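3. Materials and methods

3.1 The tabletop cooking station 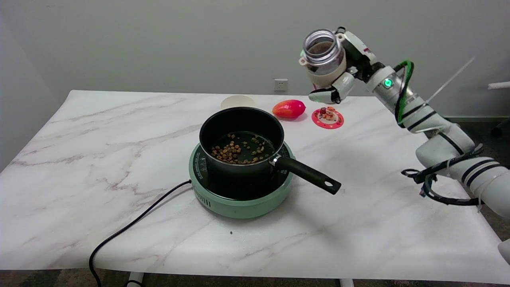

Most published work on dry roasting of pulses at household scale has used either a cast iron pan over gas or a small drum roaster. Neither is common in the flats and shared houses where our participants live. In the recruitment survey, which drew 566 replies in the Maltmont area, portable induction cooktops were named more often than any other second cooking appliance, and many people used one on an ordinary table because the kitchen bench was too narrow. We therefore set up the roasting trials on a table and kept to equipment that a household might already own.

The arrangement is shown in Figure 1. A single portable induction cooktop sits in the middle of a table with a white marble-patterned top, and a black nonstick saucepan with straight sides sits on the cooktop. The same type of pan was used in all sessions at this site. A saucepan was chosen over a frypan after early trials in which pieces jumped the rim during stirring. The taller wall keeps them in but also makes it harder to see the colour of the layer from a seated position, a point we return to in Section 4.2.

Figure 1. The tabletop station, with a shallow layer of roasted pieces in the saucepan. The layer lies mostly to one side of the base, with a few pieces scattered to the other.

3.2 Ingredients and batch size

Dried chickpeas and cracked grain were bought in bulk from one supplier, Sembiring, and stored in sealed tubs at room temperature. Chickpeas were soaked overnight, drained, and dried on towels before roasting. Grain pieces were used as supplied. Each household received enough of both for 8 batches, weighed out beforehand so that no scale was needed at the table.

We asked for shallow batches. A deep layer in a narrow pan browns on the bottom while the top stays pale, and people then tend to raise the heat to catch up, which scorches the lowest pieces. With a shallow layer the whole batch can be turned in one or two strokes. The drawback is that pieces drift. Stirring with the dominant hand pushes the food toward the opposite wall, and unless the cook shakes the pan level it stays there. Uneven spread of this kind was recorded as a separate item on the observation sheet and was not treated as an error by the cook.

3.3 Layout of the table

Participants were free to place other things on the table as they liked. We had first planned to clear it before each session, but in the pilot this changed how people worked. They stood further back, used both hands on the pan, and asked permission to put a bowl down. Once the table was left as it would be on any other day, these habits went away.

Items were noted only by where they stood in relation to the cooktop. In Figure 1 there is a shallow cream-coloured bowl behind the saucepan, partly hidden by its rim, with a piece of red and orange fruit to the right of it and a small red coaster further along. Bowls were the most common item across all households and were most often put behind the pan. Several participants told us they liked a bowl there so that they could tip the batch forward over it, although this means reaching across the hot rim. Others kept the bowl on the handle side and complained that it got knocked.

Two features of the layout were recorded each time. The first was the direction of the pan handle. A handle pointing diagonally toward the front of the table is easy to reach but may be caught by a sleeve or by someone walking past. The second was the path of the power cord. In the arrangement shown, the cord leaves the left side of the cooktop, crosses part of the tabletop and drops over the front edge. Cords that ran over the front were common where the outlet was low or on the near side of the room, and we did not ask anyone to change this during a session. Advice on cord placement was given to all households after the last visit — see the handout in Appendix B.

3.4 Procedure

Each session followed the same order. The pan was heated empty for one minute on a low setting, the batch was added, and the participant stirred at whatever pace felt natural. They were told to stop when they would be happy to eat the result. No target colour was given. When the participant called the batch done, the cooktop was switched off and the pieces were tipped out to cool on a plate or in a bowl.

Browning was then scored against the Flaludia colour card, a printed strip of tan and brown patches that we prepared for this study. Two people scored each batch without talking to each other, and where their scores were more than one patch apart a third person scored it again. Texture was judged by the participant alone, once the pieces were cool enough to bite.

Sessions began in September and the last household visit was on 25/10/2021. Ridwan Mandagi carried out the home visits and trained the other scorers.

3.5 Limits of the setup

Induction settings are not the same from one cooktop to the next, and the numbers on the control panel cannot be read as temperatures. We recorded them but do not compare them between households. Pan base thickness also varied at the Zavmont site, where 3 households preferred to use their own saucepans. Those batches are reported separately in Table 4.

The table surface was not part of the original design. Some participants with light-coloured tops said they noticed stray crumbs sooner and wiped down more often between batches, while those with dark timber tables rarely mentioned it. We kept these remarks with the interview notes and discuss them briefly in Section 5.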